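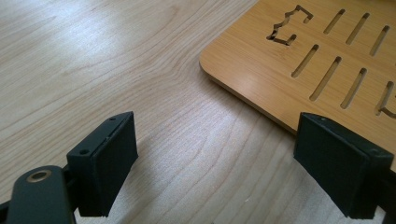

Plulalar desk set: notes on the collection

Plulalar is a set of still pictures of ordinary desk things on ordinary tabletops. It covers stands, trays, pen pots, paper, cables, mugs and the other bits that gather where people work. This file describes what is in the set, how the folders are laid out, how the labels were chosen and what to watch out for when using them.

Maintained by Tyson Lévesque. Last revised May 5, 2024.

Contents of the download

The set holds 3,465 pictures in 224 folders. Each folder is one desk on one occasion, so a desk that was visited twice has two folders. The folders are grouped into three parts:

Trilis — desks in homes, mostly kitchen tables and spare rooms used for work.
Lepik — desks in shared offices.
Zanditz — study tables in a library and two reading rooms.

Zanditz is the smallest part, with 18 folders. It was added in March and has had one round of label checking where the other two have had two.

Each folder contains the pictures, a plain text file called notes.txt and a label file called things.csv. The notes file gives the kind of table, the time of day and anything odd about the desk. Some notes files are one line long. A few are blank, and these have been left in so that the folder layout is the same everywhere.

What gets a label

A label is given to any thing on the table that a person could pick up and put somewhere else. The table itself gets a label too, but in its own column (surface), and it is never listed with the things.

Stands, boards and trays caused the most trouble during labelling. A flat bamboo board with slots cut through it might be a laptop stand, a tray or something else again, and when only a corner is showing there is often no telling which. The rule we settled on is this:

1. If a laptop is sitting on it, the label is stand.
2. If it has a raised lip and things are lying in it, the label is tray.
3. If neither can be seen, the label is board, and the unsure column is set to yes.

Please keep the unsure column if you convert the files to another format. Earlier copies of the set dropped it, and people then asked why so many boards had not been sorted.

Openings and cut-outs

Many of the bamboo pieces have openings through them, either plain slots with rounded ends or decorative shapes with a wavy outline. These are not labelled one by one. The openings column holds one of four words: none, slots, shapes or both. A board with two rows of slots and an irregular cut-out beside them is marked both.

What shows through an opening belongs to whatever is underneath. If a sheet of paper can be seen through a slot, it gets its own label as paper, with the hidden column set to part. Shadow inside a slot is not labelled at all. This was the most common mistake in the first round of checking, where dark slots had been marked as pens or cables.

Surface words

The surface column uses a short list of words: wood light, wood dark, painted, glass, stone, cloth and other. We do not record what sort of timber it is. Nor do we try to tell solid wood from a printed pattern, as the two are hard to separate by eye. Strong grain that runs in curves or rings has a column of its own (grain), marked straight, curved or unclear.

For things made of bamboo, the material column says bamboo. Bamboo on a pale wooden table is common in Trilis, and there is a separate list of those pictures in bamboo_on_wood.txt, as several people wanted them on their own. The usual signs are the fine straight lines along the surface and the thin darker band at the edge, together with a colour that is normally warmer than the table. Where the two could not be told apart with any confidence, material is left as wood.

Light and shine

Desks were left in whatever light they had. Window light on a varnished top often leaves a pale patch where the grain almost disappears. These patches are part of the surface and have no label. We did try a shine column, but two people marking the same folder rarely agreed on it, and it was taken out.

Tidying before pictures

Desks were not tidied. The owner was asked to remove post, bank papers, medicine and anything with a name or address on it, and to leave everything else as it was. Crumbs, rings from cups and dust were left alone. In the Lepik part some desks had been cleared by the office cleaners the evening before, and the notes file says so where we knew about it.

Things half out of view

If less than a quarter of a thing can be seen and it cannot be named from that part, it is labelled unknown. If it can be named, it gets its usual label and the edge column is set to yes. Size should not be worked out from these. The size column is only filled in where the owner gave us a measurement, and it is blank for most rows.

Known problems

Mugs and pen pots are mixed up in parts of Lepik. Plenty of people keep pens in mugs, and the labels follow the shape in some folders and the use in others. We mean to change them all to follow the shape.

Cable colour was recorded for the first 200 folders only.

In Zanditz, the wooden book rests that belong to the reading rooms are labelled stand, even with nothing on them. This goes against rule 3 above. It will be put right once the second check is finished.

Some desks appear in both Trilis and Lepik, where a person took their stand or tray to the office and back. If you split the set for testing, use the owner number in owners.csv and keep all of one owner's folders on the same side.

Changes

The March release added Zanditz, the openings column and the bamboo list. This release corrects surface words in Trilis and removes a handful of duplicate pictures.

Corrections

Send corrections to Tyson with the folder number, the row and what you think the label should be. A plain list in an email is fine. Please do not send edited copies of things.csv — they are slow to compare, and spreadsheets tend to change the dates.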